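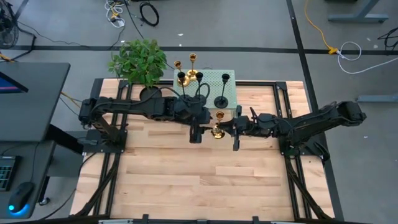 Gold and black candlesticks on and around the green box, with a potted plant at the back left.

Table Stylist and Display Assistant, Part Time
Tasside -- Home and Table

Tasside sells candlesticks, vases and small tableware through its website and a showroom on Belay Street. We are looking for one person to set up tabletop displays and keep them in order.

The work is mostly arranging and rearranging. You will take pieces from the shelves, set them out by height and finish, and change the layout when new stock arrives. Candlesticks are our largest line, in gold and black, and a display often mixes both. You will also wipe off fingerprints, water the plants and pack pieces back into their boxes.

Hours are 6 per shift, three shifts a week, starting in May. Monday is a required day. The other two can be settled with Mekdes Mamo, who runs the showroom schedule. Pay is $400 a week during the first month and $590 after that.

You should have:
-- a steady hand with tall, narrow pieces
-- some experience in retail display, catering or event setup
-- the ability to lift boxed stock and stand for most of a shift

A design degree is not required. We will teach you our labeling system, which covers about 710 items.

To apply, send a short letter and two or three photos of a table, shelf or window you have arranged. Phone photos are fine. Address them to Deepak Bajpai at the showroom. Applicants we want to meet will be asked to come in and set one table.

Contact | Copyright Tasside | Back to top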